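The Nundar crate kit from Honduvberg

We've had a soft spot for the Nundar kit ever since the first one left our shop, and we think you'll find it a friendly way to get your arm working around racks and crates! The two-finger gripper, wrist camera and mount all come in one box.

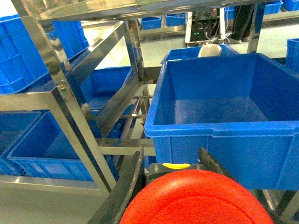 Wrist camera view: gripper fingers by an empty blue crate on a steel rack.

Spare fingers come in sets of 8. Write to Kerubo Muli with your arm model and crate sizes, and she'll gladly talk it through with you.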